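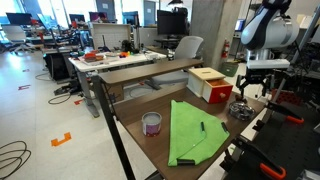
A green cloth, a small paint can and a little box with a red drawer on a wooden tabletop.

Dovow Mountain Adds 538 Acres, and a Quieter Way Down

Mar 31, 2023

If you have spent any time at all on the hill at Dovow, you have probably stood at the top of the old Hosunitz double, looked across the gully at that long, open ridge to the north, and wondered when somebody was going to put a lift over there. Well, the wait has an end in sight. The ski area said this morning that it will open 538 acres of new terrain on Gebreyes Ridge next winter, served by a fixed-grip quad and linked back to the base by a wide, gentle road that even first-week skiers should be able to manage.

For a mountain that has always been happy to stay on the small side, it is quite a step. The new lift will climb 1753 vertical feet from a loading area in the trees below the gully, and it will be the longest ride on the hill by a fair margin (bring a neck warmer, the upper third of that ridge catches the wind). Dovow has ordered the quad from Ceravar, the same company that rebuilt the drive on the Hosunitz chair, and the towers are due to go in over the summer once the ground has firmed up enough for the trucks.

Most of the runs will be cut in the intermediate range, with long fall lines and a bit of roll to them, the sort of thing you can ski top to bottom without stopping if your legs are up to it. The north side is steeper and will be left mostly as it is. Anyone who has hiked out there in a good January knows what the snow can be like in those glades, and the resort says it plans to thin only a handful of them and leave the rest to the people who like to poke around. There will be a gate at the top, and patrol will open it when conditions allow.

The Hosunitz double is staying, too, and we know plenty of you were worried about that. It has been going up the hill slowly and with a good deal of creaking for as long as many local families have been skiing here, and when rumors of a new lift first started making the rounds last season, a lot of folks took it for granted that the old chair would be the one to pay for it. The resort has now said in plain terms that it will keep running every day the mountain is open, apart from the usual wind holds. It is getting new seat pads as well - about time, some of our backsides would say.

Down at the base, the changes are smaller. The gravel lot on the creek side will be graded and stretched toward the road, and the ticket windows will move around to the south wall of the lodge, where the line can at least stand in the sun. The cafeteria stays where it is, chili and all. There is no hotel in the plan and no village either, and the resort told season pass holders in its letter that it has no wish to build one. Night skiing will stay on the lower mountain only.

Passes for next season go on sale in April, and the adult price is going up by $20, with kids' and senior passes staying the same as this year. The new ridge is included in all of them. The resort is also putting a cap on adult passes for the first time, at 2000, in the hope of keeping weekend lift lines about where they are now. People who hold a pass this season will get the first two weeks to renew before sales open to everyone else, so do keep an eye on your mailbox if you have moved lately, and let the office know if your letter has not shown up.

There are a few things still to be settled. The new runs do not have names yet, and the resort is taking suggestions on cards at the ticket office and the rental desk through closing weekend. It has not given an opening date for the quad beyond "early winter," and if the towers run late, the ridge may be reached by snowcat for the first few weeks. Uphill skiers will want to know that the skin track along the gully will be moved to the south side during construction, and will be closed altogether on days when crews are hauling. Notices will go up at the trailhead.

In the meantime, there is still a season to finish. Coverage is holding up nicely on the upper mountain, a little thinner on the runs that face the afternoon sun, and the Hosunitz chair will be turning this weekend from nine until four. If you ride it, have a look over to the left near the top - the orange flags in the trees mark the line where the new lift will go.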